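Prestotus Survey Kit

A field kit for household surveys in housing and community development courses. Developed at Dolville with methods notes by Waraporn Ruangrit. Each kit covers a team of three for one 15-week term.

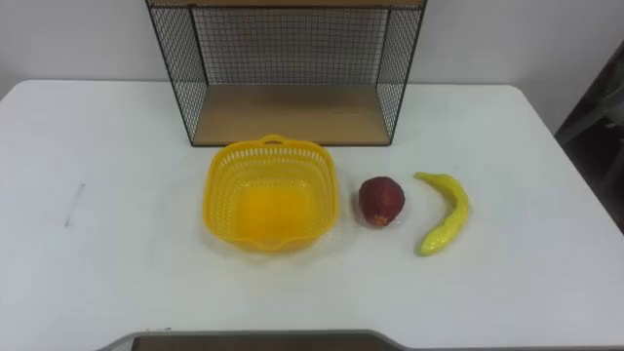 Contents: two clipboards, a coded questionnaire set and a license for Hudec tabulation software – single seat, renewable each October. Spanish forms are sold separately.

Orders go through Predesell. Allow about 3 weeks for delivery.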